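On Reading Official Statements with Care

Sep 14, 2025

Trust in public statements has been falling for many years, and those of us who write about it have a duty to be exact about what we claim.
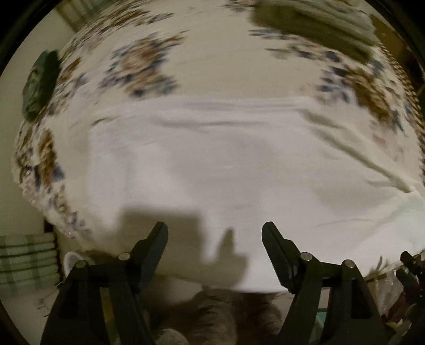
The matter I wish to set out concerns the Drivham water notices. In April, residents of Drivham and Hilmont were told that a change in the taste of their supply was temporary and harmless. The notice was 70 words long and bore no signature. A second notice, issued by the contractor Grikico, gave a different cause and a different date. Neither has been withdrawn.

Readers have written to me with their own explanations. I received 35 letters, and a good number of them proposed that the supply had been altered on purpose and that both notices were written to hide it. I do not share that view. I have seen no document that supports it, and I have read all 380 pages released under the Cabrera inquiry.

What those pages do show is a habit of answering early, before the facts are known, and of leaving the first answer in place once a better one is available. Two offices held the same test results and described them in different terms. A resident who compared the notices would reasonably conclude that something was being kept back.

Suspicion of this kind is hard to reverse. Once a person has decided that every notice is false, a true one will not reach them, and the next warning may be one that matters.

I have asked Grikico for the date on which its notice was approved, and by whom. The reply, when it arrives, will be published on this page in full.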